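# 重算 Namivau 的消费总量

11月27日，更新了一次代码，顺便把这几个月的笔记整理成文。

数据是 Namivau 住户调查的公开版，两轮，第一轮在主季收获之后，第二轮在青黄不接的时候。两轮都完成访问的有 1,663 户，分布在 9 个片区。问卷由 Miltico 录入平板，原始文件按模块拆开，每个模块一张长表，住户编号在各表之间能对上，个人编号在第二轮改过一次，需要用性别、年龄和与户主关系重新匹配。

我从5月开始做这件事，起因是官方报告里的贫困发生率和我用公开数据算出来的对不上。差距大到不能用四舍五入解释。报告附录给了消费总量的构成，没有给代码，只能一项一项地往回推。

## 口径

先把要算的东西写清楚。人均消费（或者按成人当量折算的消费）是四个部分相加再折算：

- 食品，含购买、自产、受赠，以及在外就餐
- 经常性非食品，含燃料、交通、通信、清洁用品、教育、衣着
- 耐用品的使用价值
- 住房的租金价值

医疗支出要不要算进去一直有争议。一个家庭因为有人住院花掉一大笔钱，消费总量上去了，福利水平显然没有跟着上去。报告的做法是扣除住院，保留门诊和买药。我照做，因为目标是先复现，再讨论好坏。

婚丧支出同理，报告全部扣除。但问卷里招待客人的食物有一部分混在食品模块中，办事那一周的大米、食油用量会异常高。这种户不多，通常能从“过去七天在家吃饭的非家庭成员人次”那道题看出来。报告没有说怎么处理，我试过用人次加权，把食品消费乘以家庭成员用餐人次占全部用餐人次的比例。处理以后这些户的数值合理得多，总体贫困率几乎不动，它们本来就不在贫困线附近。

## 回忆期

食品模块问的是过去七天，第一轮和第二轮相同。非食品分三档：过去七天（交通、通信充值）、过去三十天（燃料、清洁用品、理发）、过去十二个月（衣着、学费、家具）。年化的时候分别乘以相应的倍数，这一步没有什么可说的。

有问题的是两轮之间的项目移动。衣着在第一轮放在三十天一档，第二轮放在十二个月一档。回忆期拉长以后，受访者会漏掉小额的购买，记住大额的，年化以后的均值一般会低一些，同时零值会少很多。后一点对分布的影响更大。三十天口径下，多数住户衣着支出为零，少数住户很高，乘以十二以后，高的更高；十二个月口径下，几乎每户都有一点。对于贫困户来说，第一轮的衣着支出大量是零，第二轮则是一个小的正数，这样贫困线附近的户在第二轮会显得略微宽裕。

两轮的季节又不一样，所以无法直接把差异归给回忆期。我能做的只有两件事。第一，看同为三十天口径、两轮没有移动过的项目（燃料、清洁用品、理发）在两轮之间的零值比例，作为季节因素的一个粗略参照。第二，在敏感性检验里把衣着整项拿掉，看贫困率的轮间变化是否保留。拿掉以后，方向不变，幅度缩小。报告正文里拿来写标题的那个“改善”，有一部分来自这里。

还有一点和访问次数有关。第一轮调查员登门两次，第一次登门等于给回忆期画了一条起点，受访者在第二次登门时只报告两次之间的购买，记忆有锚点。第二轮为了节省费用只去一次，没有锚点，受访者容易把更早的购买拉进七天之内。这类向前压缩的误差会抬高第二轮的食品消费。抬高多少，公开数据里看不出来，没有对照组。

## 计量单位

食品数量最麻烦。问卷允许受访者用习惯的单位回答：堆、把、碗、罐、篮、半袋。Miltico 的录入程序提供下拉菜单，菜单里有单位名称，也有大中小三种规格，但规格没有设为必填项，于是有相当一部分记录只有“堆”，没有大小。

换算表是另外一份文件，由调查队在各片区的集市上实际称重得到。每个片区、每种食物、每种单位、每种规格各有一个换算系数。问题有下面几类。

一是缺规格。我先用同一片区、同一食物、同一单位中已填写规格的记录，取众数补上。报告的附注说缺规格时“采用中等规格”。两种办法对木薯和芭蕉的影响不小，因为这两样在多数片区是按小堆卖的，默认中等会高估数量。数量高估导致热量高估，在支出不变的条件下，每千卡的单价被压低，而每千卡单价恰好是食品贫困线的原料。贫困线下降，贫困率就下降。一个缺省值可以沿着这条路径走到报告的第一页，我花了很长时间才找到它。

二是缺系数。有些组合在集市称重的时候没有碰到，例如沿海片区的“罐装”小米。按层级回退：先找相邻片区的同种同单位，再找全体的中位数，再没有就退到相近食物的密度换算。每回退一级，我都留一个标记变量。最后算总量的时候可以按标记做分组，看回退的记录是否有系统性的偏高或偏低。芋头有，偏高，原因不明，我暂时把它单列。

三是录入错误。公斤和克混淆最常见，通常差一千倍，一眼就能看出来。更隐蔽的是单位填“篮”、数量填的却是个数，得到某户一周吃掉若干篮鸡蛋。做法是先算每个成人当量每日摄入热量，对数以后看偏离片区中位数多少个标准差，超过阈值的逐条看。我没有直接缩尾。缩尾对均值友好，对贫困测度未必，因为被缩回来的值可能本来就是错的，缩到阈值上依然是错的，只是看起来没那么显眼。

补一个技术细节。异常值检测要在单价和数量上分别做，不要只对金额做。金额由受访者直接报告，质量相对好，数量和单位的错误只会反映在推算单价上。如果金额合理而推算单价离谱，保留金额，把数量设为缺失，用片区中位单价反推数量即可，这条记录对消费总量依然有效。

## 自产食物的定价

自产食物没有金额，要估值。选项大致是农场出售价、集市零售价、受访者自报的“如果卖掉能卖多少”。三者之间的差别是运输和销售的毛利，在离公路远的片区这个差别很大。

报告用的是受访者自报价，缺失时用片区零售中位价。这样同一袋玉米在报了价的户和没报价的户之间差出一截毛利，而不报价的户多半是从来不卖玉米的户，也就是最自给的那部分农户。他们的自产消费按零售价估值，被系统地抬高。

我改为统一使用片区内的购买单价中位数，从金额和标准化数量推得，每个组合至少要有若干条有效记录，不够就往上一级取。理由是消费总量要回答的问题是“这户人消费了多少”，替代来源是集市，那么价格也应该是集市的。用出售价的理由也成立，对生产者来说机会成本就是出售价。两种我都算了。统一用哪一种对排序影响很小，混着用影响很大。

中位数的层级也值得写一下。按“片区乘月份”取中位数会留下季节价格的波动，第二轮的玉米比第一轮贵很多，如果不随后做时间平减，自产玉米的户在青黄不接的时候反而看上去更富裕，因为剩下的存粮值钱了。平减以后这个现象会减弱，不会完全消失，平减指数是一篮子的价格，不是玉米一样的价格。

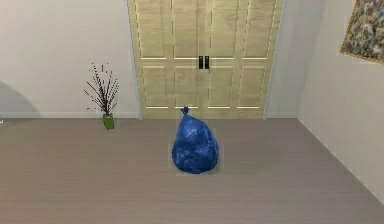
Obsa Tilahun 来信指出，自产定价的问题之前还有一步应该先查：存粮的消费到底记在了哪里。信里说，七天食品模块把来源分为购买、自产和受赠，可是在青黄不接的季节，很多农户吃的是几个月前自己买进来囤着的粮食，既不是这七天买的，也不是自己种的。调查员手册对此只有一句话，要求“按最初来源”填写，录入程序却在选择“购买”之后立刻弹出“过去七天支付的金额”，填零不能通过校验。于是有的调查员把它改填成自产，有的编一个金额，有的干脆跳过这一行。

读完以后我回去查了。能查的证据是间接的：第二轮里，没有任何农地、也没有在农业模块报告过收成的住户，有一部分报告了“自产”玉米。这些记录只可能是误填，或者是农业模块漏报。按调查员编号分组以后，误填集中在少数几个编号上，其余编号几乎没有。这和信里的说法吻合。如果是农业模块漏报，不会这样按调查员聚集。

改正的办法有限。没有农地的户，“自产”玉米一律改为“购买”，按购买单价中位数估值，因为我本来就用购买单价给自产定价，数值上没有变化，只是来源分类变了。真正损失的是被跳过的那些行。跳过的行在数据里和“没有消费”长得一模一样，没有办法区分。我只能看食品种类数：同一片区内，这几个编号负责的住户，第二轮报告的主食种类明显偏少，热量也偏低。把这些户全部剔除再加权，第二轮贫困率会下降一点。但剔除意味着假定它们随机缺失，而调查员的分派是按村进行的，剔除一个编号差不多就是剔除几个村。我没有采纳，只在敏感性表里加了一行。

那封信的另一半谈的是在外就餐，放在后面说。

## 住房

Namivau 的租房市场只在 Brurport 市区和近郊存在，其余片区几乎全部是自有住房。给自有住房估租金，标准做法是用租户样本拟合一个特征价格方程：

ln(租金) = 常数 + 房间数 + 墙体材料 + 屋顶材料 + 地面材料 + 水源 + 用电 + 片区虚拟变量 + 误差

然后把系数用到自有住房上。问题是租户几乎都在 Brurport，农村片区的虚拟变量要么无法估计，要么靠零星几个租给教师和护士的房子来识别。那些房子的质量高于村里的平均水平，得到的片区效应偏高。

问卷里另有一题，请自有住房的户主自估“如果出租，每月能收多少”。农村的回答中整数堆积得厉害，也有很多“不知道”。报告的选择是自估优先，缺失时用方程补。又是一次混合来源。

我的处理是把自估租金和实际租金合在一起估一个方程，加上一个“自估”指示变量和它与城乡的交互项，预测时把自估指示变量设为零。对数方程回到水平值时要做重变换修正，我用残差指数的样本均值做乘数，没有假定正态。预测以后，所有户，包括租户，一律使用预测值。对租户使用预测值听起来浪费信息，好处是口径统一，而且实际租金里的噪声（亲戚间的象征性租金、雇主补贴）也一并抹平。

还有一种选择是把住房从消费总量中整个去掉，贫困线的非食品部分也相应去掉住房。很多农村占比高的调查会这样做。我把它作为备选口径保留在代码里，用开关控制。住房去掉以后，城乡差距缩小得很明显，Brurport 郊区的贫困率上升。那里的住户住房占消费比重高，食品以外的其他消费并不多，他们在含住房口径下站在线上，多数是靠租金那一项。

## 耐用品

耐用品不能用购买价，一台冰箱不会在购买当年被消费完。要算的是当年的使用价值，即期末现值乘以实际利率与折旧率之和，再除以一减折旧率。问卷有购买年份、购买价格和现值三项，可以估各类物品的折旧率。

折旧率用中位数。均值会被少数现值高于购买价的记录拉坏，那些记录大多是通货膨胀造成的，购买价没有平减到当期。平减需要年度价格指数，更早的年份只有首府序列，用在全境是勉强的。我试过不平减，折旧率显著偏低，自行车甚至接近于零。

购买年份有堆积，多数落在整五年上。年限误差对折旧率的影响在短年限时大，长年限时小。我把购买不满一年的剔除，其余照用。

手机单独处理。它们更换频繁，二手交易多，有一部分是别人送的，购买价为零。受赠的手机用同一年限的现值中位数补齐。

耐用品在总量中的比重对贫困户很小，对上半部分的户大一些。它主要影响不平等指标，对贫困率没什么作用。工作量和收益不成比例，但是不做的话就没有资格说复现。

## 空间价格

两轮、9 个片区，每个片区每轮一个价格指数。报告使用的是拉氏指数，权重取全体平均篮子，价格取自集市价格问卷。

集市价格问卷和住户推算单价是两个来源，各有毛病。集市价格在品质上统一，有规定的规格，可是只有一个时点，缺货的商品没有价格。推算单价覆盖面广，混入了品质差异：富裕户买的大米更好，单价更高，用它们做片区价格会把品质当成价格。取中位数能减轻，不能消除。我的做法是把参照人群限制在人均消费分布的中下部，再取推算单价的中位数，这样品质大致可比。参照人群依赖于平减后的消费，平减又依赖于参照人群，所以要迭代。从名义消费开始，算指数、平减、重选人群、再算指数，一般很快就稳定。

公式上我用派氏形式，逐户计算：

P(h) = 1 ÷ Σ w(h,k) × [p(0,k) ÷ p(h,k)]

其中 w(h,k) 是住户 h 在商品 k 上的支出份额，p(0,k) 是基准价格，p(h,k) 是该户所在片区和轮次的价格。派氏的好处是权重来自住户自己，和货币度量效用的近似一致。坏处是逐户指数会带入份额的噪声，某户这一周碰巧没有买主食，权重就偏。折中的办法是取片区内份额的均值后再算，得到片区级派氏指数。我用后者。

非食品没有可用的价格，问卷里非食品只有金额，没有数量。报告把食品指数直接用于全部消费。这隐含地假定非食品价格的空间差异与食品相同，而实际上往往方向相反，偏远片区的自产食物便宜，工业品和燃料贵。如果只用食品指数，偏远片区的实际消费会被高估。集市价格问卷里有煤油、肥皂、火柴和电池，用它们做一个粗糙的非食品指数，以非食品份额加权。这四样代表性有限，好在方向是对的。改过以后，山地片区的贫困率上升，沿海基本不变。

## 贫困线

食品线的做法是先定热量标准，再取参照人群的平均篮子，缩放到标准热量，按基准价格计价。非食品线用食品支出恰好等于食品线的那些户的非食品支出，在其附近用逐渐放宽的区间取均值，近的权重高。

参照人群的选择上，报告取分布底部的若干分位。选得越低，篮子越便宜，贫困线越低，贫困率越低，参照人群又该更低。这里同样需要迭代到自洽，报告似乎只做了一步。做到自洽以后线比报告高一些。

Vaughan 之前在自己的技术说明里给过另外一条线，用的是同一份数据，热量标准也相同，结果比报告和我的都高。我对照了篮子，差别在于食物成分表：他们把可食部分比例用在了购买数量上，我也用了，报告没有。鱼和芭蕉的可食部分比例都不高，用不用差得很多。可食部分比例只应该进入热量计算，不应该进入支出，这一点三方没有分歧，分歧仅在报告漏掉了它。漏掉以后热量被高估，每千卡价格被低估。又是同一条路径，和前面的“中等规格”叠加在一起。

## 在外就餐

回到 Obsa 的那封信。后半部分说，第一轮的在外就餐是一道总括题，只问户主“过去七天全家在外面吃东西花了多少”；第二轮改为对每个十岁以上成员逐人询问。信里认为逐人询问会得到高得多的数字，特别是有成年子女在 Brurport 打零工的户。

确实如此。第二轮在外就餐支出在市区和近郊高出第一轮一大截，在山地没有什么变化。逐人询问更接近真实，可是两轮不可比。要么接受第一轮偏低，要么想办法把第二轮降回第一轮的口径。后者可以做：第二轮中由户主本人代答的成员，数字明显低于自己回答的成员，用代答者的比例去缩放。但代答不是随机的，不在家的人才被代答，不在家的人恰恰更可能在外面吃。这个缩放系数偏向哪边我说不清，所以没有用。

学校供餐也在这里。第二轮问了，第一轮没问。按价值计入的话，有学龄儿童的户第二轮消费上升。我两轮都不计，单独留一个变量，想用的人自己加。

另外在外就餐的热量怎么估，也会影响食品线。没有成分信息，只能用该户在家饮食的每千卡价格，再加一个加工毛利系数。毛利系数没有本地来源，我取了一个范围，算三遍。食品线对它不敏感，因为参照人群很少在外面吃。

## 成人当量与规模

报告用人均。我同时给出人均和按年龄性别折算的成人当量两套。当量表只反映热量需求，用来折算全部消费是一种惯例，道理上站不太住，耐用品和住房和热量需求没有关系。

规模经济参数取不同的值时，贫困者的构成变化很大。人均口径下，多子女的大户最穷；参数往下调，独居老人和寡妇户的位置下降，进入贫困。做横向比较要固定一条参照户的贫困线，否则整条线跟着动，什么都比不出来。我以中位规模的户作锚。

家庭成员的定义在两轮之间没有变，执行有变。问卷规定，过去十二个月中离家满 9 个月的人不计入，户主除外。第二轮的平板程序自动计算这一条，第一轮靠调查员自己判断。结果第一轮的户均规模偏大，留在名册上的是外出打工的年轻男性。他们不在家吃饭，却进了分母。用第一轮名册里的离家月数重新判定一遍，可以修正，这个变量是有的，只是报告没有用。改过之后第一轮的人均消费上升，贫困率下降，轮间的“改善”又少了一块。

## 权重和标准误

公开文件附带住户权重。贫困率是人口指标，要用住户权重乘以家庭规模。听上去是常识，但我最初和报告对不上，有一部分就是因为报告在某些分表里只用了住户权重。把两种都算出来，和报告逐格比对，可以看出哪些表用的是哪一种。

第二轮有近 9 % 的户因为失访而需要调整权重。报告的做法是在村一级按比例放大剩余户。失访户第一轮的消费高于平均，多数是搬去 Brurport 的年轻小户。只按村放大，等于用留下来的大户代替搬走的小户。我用第一轮特征做了一个应答倾向模型，户规模、户主年龄、是否有通信支出、是否自有住房，按倾向分组取倒数。调整后第二轮的权重更分散，设计效应略有上升，点估计往下走了一点。

标准误按村聚类，按片区分层。每个片区的村数不多，片区级估计的置信区间很宽，大多数相邻片区之间的差异不显著。报告给了一张片区排名表，没有附标准误。把区间画上去以后，能分辨出来的只有最高的几个和最低的几个，中间的一段互相重叠。

贫困线本身也是估计出来的，带有抽样误差，通常被当成已知数。我用自助法把整个流程重复一遍，从重抽村开始，包括单价中位数、参照人群迭代、食品线和非食品线。区间比只对贫困率做聚类标准误的时候更宽。跑一遍要一个晚上，主要时间花在单价的层级回退上，这一步还没有向量化。

## 缺失与零

最后记一个小问题。导出的长表里，没有消费的项目整行不存在，消费了但金额缺失的项目有一行、金额为空。用常见的合并命令把长表转成宽表，两者都变成空值，再统一填零，金额缺失就变成了没有消费。必须在转宽之前处理缺失，顺序反过来就无法挽回。

报告里食品总量偏低的那几个片区，正好是金额缺失较多的片区。我按“先转宽、后填零”的错误顺序跑了一遍，前面提到的那几格，有一大半和报告逐位吻合。剩下的一小半，加上“中等规格”的缺省值以后也对上了。所以复现部分到此算是完成，差异的来源能够列成一张清单，按对第二轮贫困率的影响大小排序：规格缺省值、金额缺失填零、可食部分比例、非食品平减、住房混合来源、失访权重。衣着的回忆期、名册的执行差异和在外就餐的问法影响的是轮间比较，单独列了一张。

代码里每一项都是一个开关，可以单独打开或关闭。顺序会影响分解结果，先改单位再改缺失，和先改缺失再改单位，各自分到的贡献不同。我对所有排列取了平均，表里给的是平均值。

还没有做完的有：芋头的换算系数，山地两个村的集市价格和住户推算单价相差过大，以及第二轮个人编号匹配里剩下的一批对不上的人，多数是同名的孩子，年龄又恰好只差一岁。同名的那批我准备改用学校年级再匹配一次，教育模块里有这个变量，第一轮的编码和第二轮不同，对照表还在整理。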